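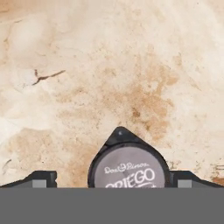 Putilitz Votes to Keep Its Old Counter, Stains and All
5 Mar 2014

The town of Putilitz has spent two meetings and the better part of a winter deciding what to do about a slab of stone, and on the evening in question decided to do nothing to it at all.

The slab is the stone counter in the old post office, which closed in October and is due to reopen as a branch of the Falik library. Plans drawn up by Kotian, the firm handling the conversion, called for the counter to be taken out and a new one put in, with a smooth white top that wipes clean. The price was $2,085, delivery included. Residents, who had raised no objection to losing the post office, objected at length to losing the counter.

A petition with 170 signatures reached the town council last month. Putilitz does not produce petitions often. The last one concerned a bus shelter and drew 38 names, several in the same handwriting.

The case against the counter was made briefly. It is old, it marks easily, and people have been setting coffee on it for decades. Kotian's report noted "general discoloration" and suggested that library patrons would prefer a surface that did not look as if it had a history. The report also offered a middle course, in which the stone would be polished back and sealed. A show of hands found little appetite for this.

The case for the counter took most of an hour. One speaker recalled mailing college applications across it. Another had used it to fill out a change-of-address card, moved to Cesedley, disliked Cesedley, and come back to fill out a second. A third wanted to know whether the new branch would have parking, and was told that this was a separate item.

Anyone hoping for a quick answer on the money was disappointed. The $2,085 will stay in the conversion budget for now, where the shelving and the front door are both thought to have designs on it. Kotian has been asked to redraw the front desk around the existing stone, for which it will presumably send a bill.

Cesedley, which replaced its own post office counter some years ago with a laminate one, has made no comment. Its former counter is understood to be in a garden.

The Falik library expects to open the Putilitz branch before the summer. Food and drink will be allowed at the tables by the window. A sign asking people not to put cups on the counter was proposed, seconded, and put off to the next meeting.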